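Media Releases | 2 min read

Durnmont opens grants for shared community kitchens

Apr 28, 2021 – Groups in the Durnmont district can now apply for grants of up to $500 to help equip shared kitchens in halls, clubrooms and neighbourhood centres.

The grants are paid for by Dunier, the regional food network, and cover small items such as crockery, storage and utensils. Building work and wages are not covered. There are 18 grants on offer this year, and each group may put in one application.

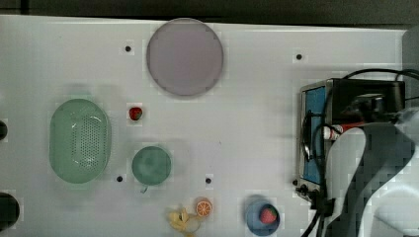
Applications will be assessed on how often a kitchen is used and how many groups share it. Halls in Pukdale and Arancibia are encouraged to apply, as neither centre received funding in the last round. Everyday tableware is eligible, from a large round plate to a small teal one, and so is a green colander. Second-hand goods can be claimed if a receipt is supplied.

Applications close in July. Forms are available at the Durnmont office or by mail.

Filed under: Community, Grants and Funding

Recent releases
Pukdale hall bookings move online
Changes to green waste collection
Arancibia library extends its hours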